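Teleop demos for plug insertion: wrist view only, or add a scene camera?
Learning from Demonstration > Data collection
9 replies

freya_w
10 Jul 2025
We are collecting demos for a charger-into-power-strip task. Single arm, parallel gripper, leader arm for teleoperation. The set stands at 3,447 episodes, of which 2,766 passed review. The rejects are mostly operator hesitation: the arm hovers over the strip, the operator leans over to look, and the policy later learns to hover in the same spot.

Current observation space is the wrist camera plus joint positions. I want to know if people doing contact tasks at this scale found a fixed second view worth the extra calibration. Strip and charger are placed by hand on the floor before each episode, any angle, cables left however they fall.

One wrist view, for reference:
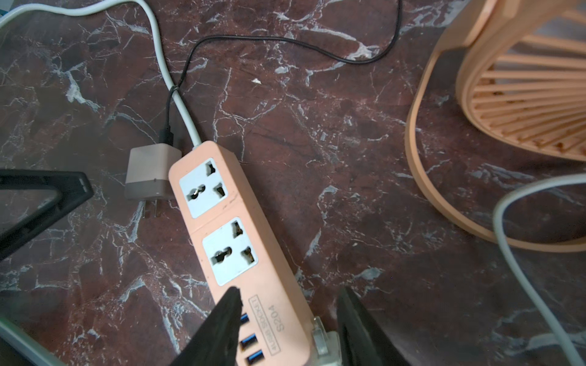

Wrist cam. Strip on the diagonal, both AC sockets empty, charger on the floor at the far end.

The pale cable from the strip and the thin black one are tied together at one point, so pulling on one can move the other. I have left that in on purpose.

tmarinho
Second view, yes. With the fingers that low in the image you lose the contact point in the last stretch of the approach. Part of the USB column is already hidden behind the gripper in your picture. Your operator can lean over and look. The policy can't, so the demos contain decisions based on information it never gets.

If you stay wrist-only, make the operator work from the wrist feed on a monitor, with the workspace out of direct sight. Your pass rate will drop for a while.

Rocha_bench
Disagree with the second view as a first step. We added one on a similar job in May and the policy leaned on it for everything. Somebody bumped the tripod and success went to nearly zero until we put it back. Wrist-only was worse on paper and survived being moved to another room.

Agree on blinding the operator.

tmarinho
That is an augmentation problem. Jitter the extrinsics during collection. We moved ours a little every 9 episodes and it never locked on to one pose.

Rocha_bench
Jittering a camera by hand across three thousand episodes is a labor cost, and she asked if it was worth it.

parvaneh.r
Before cameras, look at the grasp. A charger lying with its prongs down on the floor is an awkward start. How is the operator picking it up? If half of them grab the body across and the other half grab it along, you have two modes and the policy will average them at the worst moment. Same question for which socket they pick.

I would split the review log by grasp type and train on the larger group alone. We did this on a Larkura arm with 116 clean demos of one grasp and it beat the full mixed set.

freya_w
Grasp is not controlled. I sampled the log and there are at least two styles, which track the operator more than the charger pose. Socket choice is in the instruction string, so that part should be fine.

parvaneh.r
Should be. Check that the string matches what they did. "Upper" and "lower" stop meaning anything once the strip is turned around. We renamed ours "cable end" and "USB end".

s_seixas
Has kinesthetic teaching been ruled out? For insertion I get much better contact data holding the wrist of the arm and pushing the plug in myself. With a leader arm and no force feedback the operator is guessing from vision, and you can see it in the motor currents: push, back off, push again. The policy copies the whole routine.

tmarinho
Hands in the wrist image, though. You would have to replay every demo to get clean frames, and on a floor setup with loose cables the replay won't match.

s_seixas
Replay works if the cable is slack enough. I lose one in five or so. Still cheaper than sorting out hesitation afterward. The alternative is a handle behind the camera so your hands stay out of view. Natália Macedo posted a drawing of one in the Wiveck thread, should fit most small wrists.

freya_w
Plan for now: operators on the wrist feed only, one grasp written into the protocol, socket names changed to parvaneh.r's version. I will print the handle and run a small kinesthetic batch next to it. Second camera gets recorded but left out of training, so we can compare later without collecting again.

Rocha_bench
Fine by me. Lock the exposure on the wrist camera while you are at it. A glossy plug close to the lens will pull it around.

parvaneh.r
Post the per-grasp numbers when you have them, including the rejects.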